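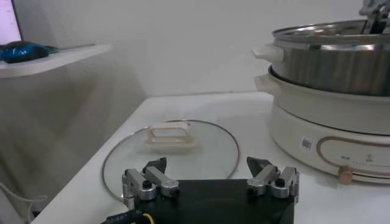 Most cookery books are read in bed, admired, and put back on the shelf with their spines intact. I own enough of them to have bowed a shelf in the kitchen, and for years I cooked the same four suppers underneath it. What follows is what I do now to get a meal out of a book while there is still daylight. The first job is finding somewhere to put the thing down. An open cookery book needs more room than a chopping board and is a good deal less forgiving of gravy. If you have a plain white tabletop like this one, use that in preference to the worktop by the hob. A stray ingredient shows up against white, and so does the splash of soy sauce you would otherwise find with your sleeve. Book at the back, bowls at the front, and nothing with a handle sticking out over the edge.

Read it through the day before

All of it, including the bit at the top about the author's summer by the sea, which is where they hide the instruction to soak the beans. I have been caught by "leave overnight" at a quarter past six in the evening more often than I would like to see written down. It is always in the fourth step. By then you have chopped everything, the pan is hot, and your guests have texted to say they are parking.

While you're reading, look for the word "meanwhile". Every "meanwhile" is a second pair of hands the author has and you haven't. If there are more than two of them, do one of the jobs in the morning. Sauces and dressings are the obvious candidates, and most pastry is glad of the rest.

Then check the list of ingredients against the method. They are supposed to match. In the big Bellamy compendium, which has 891 recipes in it and weighs about as much as a paving slab, there is a fish pie that lists a bunch of dill and never mentions it again. I put it in with the leeks. My sister-in-law leaves it on the side as a tribute.

"1 onion, chopped" and other traps

A comma matters in a list of ingredients. "100g walnuts, chopped" means weigh them, then chop them. "100g chopped walnuts" means chop first. With nuts you'll get away with either. With cups and spoons you won't, and if you are using a book from a country that measures flour by the scoop, spend ten minutes with the scales and write the weight in the margin for next time.

"Chopped" on its own usually means pieces the size of a pea. "Roughly chopped" means you were in a bad mood. "Finely chopped" means smaller than you think, and smaller than you can be bothered with, and it does matter in anything that cooks for less than a quarter of an hour.

"Season to taste" at the very end is a trap of another sort. Put some of the salt in early, with the onions, and only adjust at the end. Soup salted entirely at the table tastes of hot water with salt on it.

Times are a rumour

Onions do not soften in five minutes. They have never softened in five minutes, in any kitchen, for anyone. Allow twenty on a low heat and do the washing-up. If a book says they will be golden and caramelised in ten, close it and have toast.

Oven times are better, but only if your oven is telling the truth. Mine is an old Herix with a dial that has been wiped so many times the numbers have gone, and when I finally hung a thermometer inside it I learned that 220 was really 202. It explained a decade of pale roast potatoes. An oven thermometer costs less than a leg of lamb. Put it in the middle, heat the oven for half an hour, read it through the glass, and stick a bit of tape beside the dial with the correction on it. Check again at a cooler setting too, as an oven can be wrong by different amounts at different ends.

Fan ovens want the temperature down by twenty degrees compared with an ordinary one. Many books give both figures. Older ones give a gas mark and leave you to it. I have a conversion table taped inside a cupboard door, copied out by hand, and it is the most consulted piece of literature in the house.

When a recipe gives a time and a sign ("twenty minutes, or until the edges come away from the tin"), believe the sign. Start looking well before the time is up. You can cook a thing for longer.

Write in the book

I was brought up to think this was a crime. It's your book. Use a pencil if your conscience is delicate, and write down things you'll want to know later: the tin you used, how long it took, whether it fed as many as it claimed. "Good" is no use to anyone. "Half the sugar, bigger tin, took an hour" is a present to your future self. If you tried it and it was dreadful, say so, with force, or you will be seduced by the photograph again in three years.

For library books and anything signed, use sticky notes. Don't use the bright fluorescent ones near the hob, where the glue goes soft and they end up in the risotto.

Index the ones you like on a single sheet inside the front cover, with page numbers. Publishers' indexes are compiled by people with their own ideas, and I've had to look under "Warm" to find a lentil salad.

Keeping it open, keeping it clean

Stands are lovely until you try to turn a page with floury hands. A cheap clear acrylic one with a lip at the bottom is better than the handsome wrought-iron sort, which has curly bits that hold the book firmly at an angle only a heron could read. For a fat paperback, two bulldog clips and a heavy tin on the far side will do.

The other method is to photograph the page on your phone and then spend the evening waking the phone up with your elbow. Change the screen setting so it stays on, and prop it somewhere it can't slide into the sink. A better one still is to copy the recipe on to a card, in your own words and in the order you'll really do it. The copying takes five minutes, and you'll spot the overnight soak.

If a page gets wet, blot it and slip a sheet of kitchen paper either side, then press it under something heavy. Grease is permanent. Think of it as a bookmark.

Pick one chapter

A new book has a lot of pages and every one of them wants a jar you don't own. I used to go at it from the front, buy the jars, and lose heart by the salads. Now I choose one chapter and stay in it for a month, so the star anise gets used up before it turns to dust. The breads chapter is a good one for January. Do the preserves in September, when people start leaving marrows on your doorstep and running away.

Steaming is my favourite of these little campaigns, largely on account of how little there is to wash afterwards. Have the plate out before you lift the lid, lift it away from your face, and put it down somewhere you have already decided on. Leave space between buns or dumplings, or they'll come out as one item. And look at the water halfway through a long steam. A pan that has boiled dry announces itself, but only once it's too late to be friends. 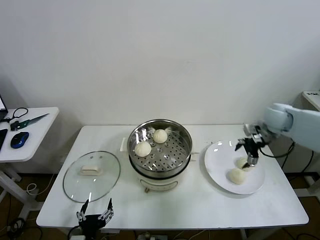

Steamed buns on the tray, with the lid upside down to one side and a plate on the other.

Swapping things

Books written for people who live beside a good market assume you can pop out for chervil. I live a bus ride from Zurkport and the nearest shop has parsley on a good day. Soft herbs will mostly stand in for one another if you taste as you go, though tarragon and mint both like to take over the meeting. Lemon and vinegar can cover for each other in a dressing; start with less of the vinegar. Shallots are small onions with an agent.

Don't swap in baking until you've made it properly once. Leave the raising agents alone, leave the egg count alone, and if you must fiddle, fiddle with the fruit. Tins can be changed, but measure across the top first. A cake meant for a wide tin and put in a narrow one will be a volcano with a damp middle.

Halving a recipe is easy until you get to three eggs. Beat the odd one, weigh it, use half. The rest can go on top of a pie or into the dog.

Buying fewer, buying better

Before paying full price, cook two things from the book. Borrow it from the library, or look up whichever recipes the publisher has put out for nothing. If neither worked, you've saved yourself the shelf space. Second-hand is best of all. There's a stall at Hametness market where they're all priced the same whether they are leather-bound or given away with a microwave, and the stained ones are the ones to go for. Hold the book by its spine and let it fall open. It will open at whatever the last owner cooked most, and somebody has done your testing for you.

Be wary of any book where the food is shot on a rock. Be wary too of "nine ingredients or fewer" when oil, salt, pepper, butter and stock are not considered ingredients. A book with no photographs at all is often a good sign: it had to be read to be sold.

The ones you never open can go. Charity shops are pleased to have them from October onwards, when people are buying presents, and rather less pleased in the spring. I clear mine out every June regardless, one bag, no reading on the floor. Last time I got as far as the bus stop before I took the dumpling one back out.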